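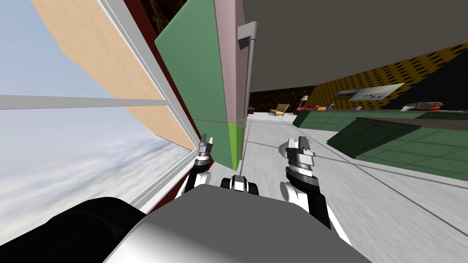

Start pose, kitchen layout, head camera view. Both grippers open.

July
Gyu-bin Choo, Holside robotics project, simulation group

Spent the afternoon on the start pose and the camera tilt. Writing it up while I still have the numbers in my head, as the next person on this will need them.

We are still on the two-armed model in the simulator. The task for the student round hasn't changed: begin in the kitchen, open the tall green door by its long grey handle, leave it open, back off. Semeniuk (our controller, for anyone new reading this) drives both arms from one policy. Sustgate is the script that builds the rooms and swaps the colours. If you break Sustgate, please put a line in here and say which branch.

First job was the view. The head camera comes up rolled over to one side when the episode loads, so the window and the door lean and the floor seams run off at an angle. I had assumed this was a one-off from my own settings, but I loaded a clean copy and got the same roll. The robot's body is level in the physics state. I checked the base orientation and it reads flat to the last digit printed. So the roll is in the camera mount or in the neck joint default, and the body is fine.

I went through the neck joints by hand. The second one has a default value in the model file and a different one in the task file, and the task file wins. I set them equal and the roll went down but did not go away. There must be another offset in the mount. Left it there for now, because the old demonstrations were all recorded with the rolled view and if I straighten the camera we can't train on those any more. This needs talking over before anybody changes it. My own vote is to keep the roll until the round is over.

Second job, arm start pose. The right gripper sits much closer to the camera than the left and takes up a good part of the view. The left comes up in front of the lower part of the green panel, which I don't like, as the policy may be learning to look for its own fingers against that green. I tried three alternatives:

a) Both arms lower. Clears the view, but the right elbow touches the body shell on reset and the contact solver gives it a kick. Not usable without changing the link collision shapes.

b) Left arm further out. Good view of the panel. Reach to the handle gets worse for the left, which doesn't matter if the right arm does the pulling.

c) Right arm pulled back, left as it was. Not much difference to anything.

Went with (b) for the test runs and kept the old pose in the file, commented out.

Ran Semeniuk for 1000 episodes on the old pose overnight before today and used that as the baseline. With (b) I only had time for a short batch of 11. Of those, 2 got the handle and opened the door past the mark, the rest missed the handle or slipped off it. That is too few to say anything. I put it here so that no one quotes it later as a result.

Looked at the misses one at a time. Most go the same way: the right gripper comes in too high, meets the bracket at the top end of the handle and stops there. The fingers close on the bracket, the pull starts, and the fingers slide off. The grasp target is set at a fixed fraction of the handle length, and I think the length is being read before the room script has scaled the door. Should be a simple check. Print the length at load and again after scaling and see if they match.

Other things noticed:

- Floor friction is still at the value from the warehouse scene. Makes little difference with the base locked but it should be fixed before we let the base move.
- The far end of the room is drawn every step, sofa, armchair, lamp and all. None of it is used in the task. Turning it off in training would save time, but the final round is judged in the full room, so perhaps only turn it off for the first stage.
- The mustard wall with the small dark dots shimmers when the head moves. Could be texture filtering. Low priority.
- Colour swaps: Sustgate can give the door and the counter nearly the same green. I would like a rule that keeps them apart, at least for the early runs.
- The reset sometimes leaves the gripper command at the last value from the previous episode, so it opens during the first few steps. I now send an open command before step zero.

Flormont asked for our policy file in their format by the end of the month. Their loader wants joint values in a different order from ours (left arm first, then right, then neck). I started a small converter, it is in the tools folder. The arms come through properly and the neck does not yet.

To do next:

1. Print handle length before and after scaling.
2. Full batch on pose (b), same seeds as the baseline.
3. Decide on the camera roll with the rest of the group.
4. Finish the neck part of the converter.
5. Set floor friction.

Machine 2 is free tonight so I have left the batch for item 2 queued on it with the grasp target unchanged. Please don't restart it. Logs go to the usual folder under my initials.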